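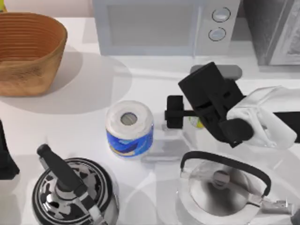
Brustow fermenting crock, 7 litre: review after four months of market use

We run a farm shop and a small teaching kitchen, and we get through a lot of cabbage. The crock was bought in March to replace two older ones that had cracked along the base. It has been in use ever since for the pickles we sell over the counter and for the batches we start with customers on workshop days.

The crock is stoneware with a water channel around the rim. You fill the channel, set the lid in it, and gas can get out while air stays away from the vegetables. There is nothing new in that. What matters for a shop is how easy the thing is to clean, how often the channel needs topping up, and whether it survives being moved by people who are in a hurry.

Capacity and weight

Seven litres is the volume to the brim. In use you need to leave a gap at the top and make room for the weights, so expect to pack rather less cabbage than the label suggests. For a family that is still plenty. For a shop it is on the small side, and we keep two going so that one is always ready to jar.

It is heavy when full. The handles are short lugs on either side, and I can get only the ends of my fingers under them. Jurgita Jankauskaitė, who teaches most of our workshops, has stopped moving hers at all and fills it where it will stand. I would suggest the same to anyone with a bad back. If you have to shift it, empty the channel first or you will tip salt water down your front.

The weights

You get a pair of half-moon weights in the same stoneware. They fit closely, with a narrow gap down the middle, and shredded cabbage does find its way up through it. A whole outer leaf laid under the weights stops most of this. The older Prurkier crock I used before came with a single round weight that had to go in at an angle, and these are much easier to get out with cold hands.

The weights are glazed on top and bare underneath. I would have liked them glazed all over. The bare side holds on to colour, and after a batch of beetroot mine went pink and stayed that way. It has made no difference to the taste of anything since.

The water channel

The channel is deep and wide enough to get a cloth into. In cool weather I top it up once a week. In the warm spell we had at the start of the summer it wanted looking at every other day, and I let it run dry once. That batch had a film on top, which I skimmed, but I did not feel right selling it and it went on the compost.

The lid is plain and sits well. It does make a noise in the first few days, a sort of clunk as the gas lifts it. Customers like that. If you live in a one-room flat you may like it less.

Cleaning

Hot water and a brush are enough. The mouth is wide, so an arm goes in up to the elbow with no trouble — this was the main fault with the Develari, which narrows at the neck and can't be reached properly at the bottom. The Brustow is not sold as dishwasher safe and would not fit in ours anyway.

For growers thinking of running classes

One crock is good for showing people how it is done, but don't plan to let everyone fill their own. We take up to 19 people, and they work in glass jars they can carry home. The crock stands at the front and is used for the large batch. People ask to buy one after seeing it, so we now keep a few on the shelf and they sell steadily through the autumn squash season and into winter.

Delivery was slow and one of ours arrived with a chip on the foot. The seller sent a new one without argument and did not want the damaged one back.

I would buy it again. Larger handles and fully glazed weights would make it better.

Reviewed July 2022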